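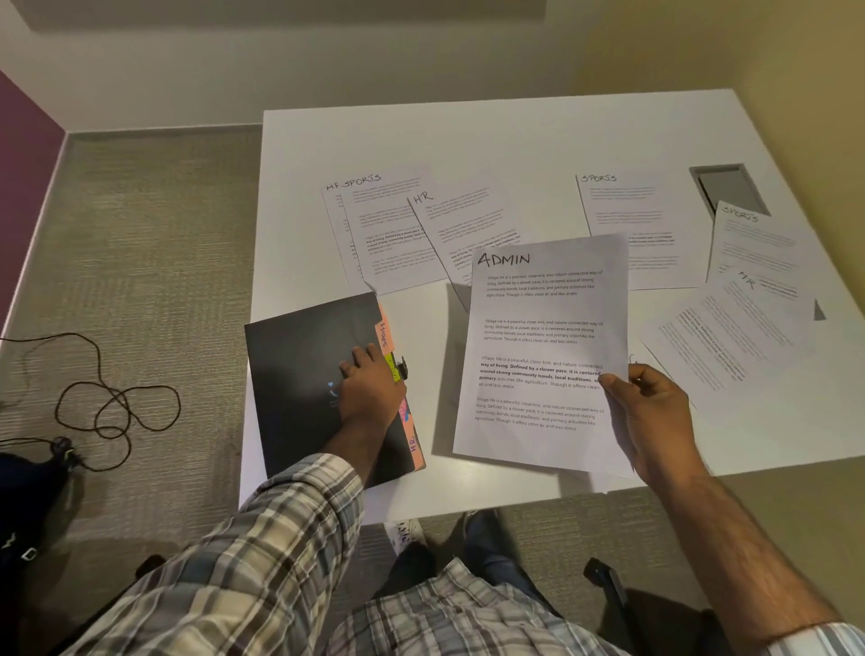 To all members of the Skinditen list,

The coordination office thanks those sites which have returned their comments on the paper filing task, the first of the office tasks to be shown by hand before it is repeated by remote control. The guidance on labels is confirmed as follows. Every printed sheet is to carry its department name in black marker at the top edge — ADMIN, HR or SPORTS — and the sheets are to be spread loosely on the table, overlapping and at different angles, with the tabbed folder to the left. The person showing the task should lift one page at a time with the right hand and keep the left hand at the folder. Sheets should not be straightened beforehand.

One site has raised a question about partly hidden labels, quoted here with our reply.

On 23 December 2020, the Wekorano site wrote:
> We have completed 50 demonstrations by hand and 14 by remote control.
> Our operators report that where one sheet covers most of another, they
> cannot always read the department name through the headset, and they
> pause before choosing a page. Should these pauses be removed from the
> recordings? We would also ask whether the same printed text may be
> used on every sheet, or whether each department needs its own.

Pauses are to be left in. An operator who needs to move the upper sheet in order to read the lower one should do so, and the movement forms part of the demonstration. Recordings in which a page is placed behind the wrong tab should be kept and marked as such in the log.

The same printed text may be used throughout. The handwritten heading alone decides where a page belongs.

Each site is asked to reach 300 recordings before the August review. Zascombe has submitted 259 and need not send its earlier files again.

Further questions should be sent to the list and not to individual members of staff.

Coordination Office
Skinditen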